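Galerie : l'arrêt du poste 3, mardi 31 octobre

Le poste 3 de l'atelier de Brallitz sert aux essais de rangement : deux bras, un plateau en bois, un sac en toile et quelques objets de jardin ou de ménage à mettre dedans. Le 31 octobre, un des bras a continué à serrer après l'ordre d'ouverture. Personne n'a été blessé. La page rassemble les vues du poste et ce que nous avons noté sur le défaut, pour les équipes de Cáceres et de Nurnthorpe qui utilisent le même montage.

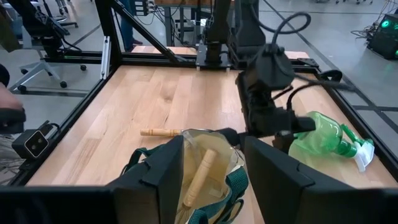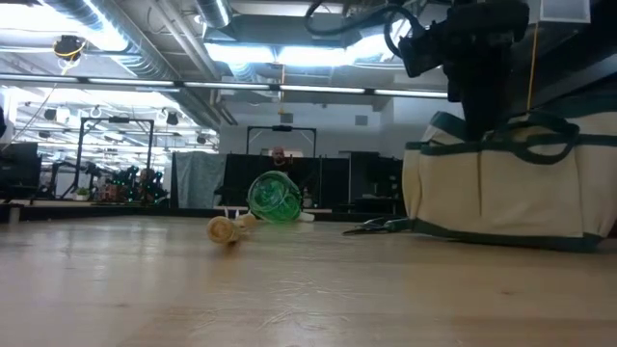 Le poste 3 pendant le travail : le sac en toile, un objet vert translucide et un bras noir au-dessus du plateau, sur les deux vues.

Première vue
Prise depuis le poignet d'un bras, ses deux doigts au premier plan. Un manche en bois clair est dans le sac, le flacon pulvérisateur est couché à droite et le second bras descend juste au-dessus.

Seconde vue
Prise de côté. La pince est près de l'ouverture du sac, une pince à poignées vertes se trouve devant, sur la table.

Ce qui s'est passé
Le cycle en cours était le numéro 11 de la série. Le bras devait prendre le flacon, le lever, l'amener au-dessus du sac et ouvrir. L'ordre d'ouverture est parti normalement, il figure dans le journal. Les doigts sont restés fermés et le courant du moteur a continué à monter pendant 2 secondes. Le superviseur Dukum aurait dû couper à ce moment-là. Il n'a rien signalé.

Octavio Correa a appuyé sur l'arrêt d'urgence. Les deux bras se sont immobilisés, moteurs hors tension. Le flacon est resté coincé entre les doigts et il a fallu desserrer la pince à la main pour le sortir. Le corps du flacon était marqué des deux côtés. Il a été mis de côté avec une étiquette.

Ce que nous avons trouvé
Le défaut vient de deux choses distinctes.

La première est mécanique. Une vis de fixation du doigt droit avait pris du jeu et le doigt travaillait légèrement de travers. En fin de serrage, il frottait contre son guide et se bloquait. On voit la trace de frottement quand le doigt est démonté, pas quand il est en place. Rasmus Adomaitis l'a trouvée le soir même en comparant avec le doigt gauche.

La seconde est dans le réglage. Le seuil de courant du superviseur avait été relevé en avril, pour des essais avec des objets plus lourds, et n'avait jamais été remis à sa valeur d'origine. Il était à 1000 mA. Avec ce réglage, un doigt bloqué passe pour un serrage un peu ferme et le bras attend la suite. La modification n'était pas dans le cahier du poste. Nous l'avons retrouvée dans un ancien fichier de configuration.

Un point reste ouvert. Le journal montre un court trou dans les messages de la pince juste avant le blocage. Il peut s'agir d'un connecteur fatigué ou d'un simple retard d'écriture. Le câble a été changé et l'ancien est gardé pour mesure. Tant que nous n'avons pas le résultat, nous ne rattachons pas ce trou à l'incident.

Ce qui a changé sur le poste
Vis des doigts remplacées et freinées, sur les deux bras.
Contrôle du jeu à la main avant chaque série, hors tension.
Seuil de courant remis à la valeur d'origine et verrouillé par mot de passe.
Arrêt automatique si les doigts n'ont pas bougé après un ordre d'ouverture.
Toute modification de réglage notée dans le cahier, avec la date de retour prévue.

Rappel pour les autres sites
Les mains restent hors du cadre dès que les bras sont sous tension, même quand ils paraissent arrêtés. Un objet coincé ne se tire pas : on coupe, on attend l'extinction du voyant moteur, puis on desserre par la vis latérale. À Cáceres, la vis est de l'autre côté, la pince étant montée à l'envers. Vérifier avant d'y mettre une clé.

Nurnthorpe a relu ses réglages et trouvé le même seuil relevé sur un de ses postes. Il a été corrigé. Cáceres n'a pas encore répondu.

Les essais ont repris sur le poste 3 avec un flacon neuf, à vitesse réduite. Le journal complet et les relevés de courant sont disponibles auprès de Rasmus Adomaitis. Pour le démontage des doigts, voir avec Octavio Correa, qui a rédigé la fiche.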